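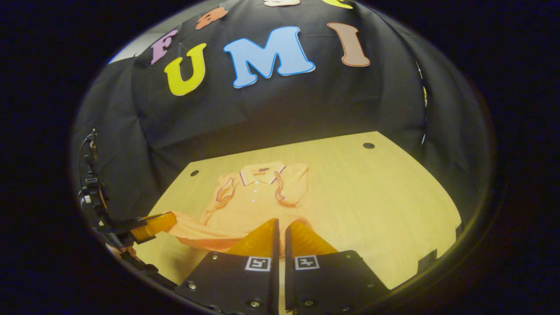

Macarena Rivas wrote in to tell me that folding is a waste of a life, that she hangs everything, polos included, and hasn't folded a shirt since college. Fine. She has closet space. I don't.

So, the polo. My case for folding it, quick, before I have to get out the door.

Hangers wreck a knit. Shoulder bumps. You've seen them, two little horns, and no iron gets them out all the way. A collared shirt lying flat and face-up on a table, collar folded down, buttons lined up, is already half done. Button it first. All of it, even if there's only three. Then flip it, sleeves in, sides in, bottom up. That's the whole job.

People tell me they're too busy. I had a drawer once, a Lebrun, the deep kind, and I just shoved things in, and every morning at 7 I was digging for a shirt that looked slept in. That was busy.

And please, no folding boards. I bought the Desell one. It's in the garage. A table does the same thing and you allready own a table.

Where I'll give Macarena some ground: dress shirts, sure, hang them. Linen, hang it, it's going to crease no matter what. But a kid's polo with nice piping round the collar? Fold it. Piping gets wavy if its crammed on a rack with ten other things pushing on it.

Two minutes a shirt when you start. Less by January. Put the radio on.

Filed under: Home & Laundry, Opinion

Search this site Go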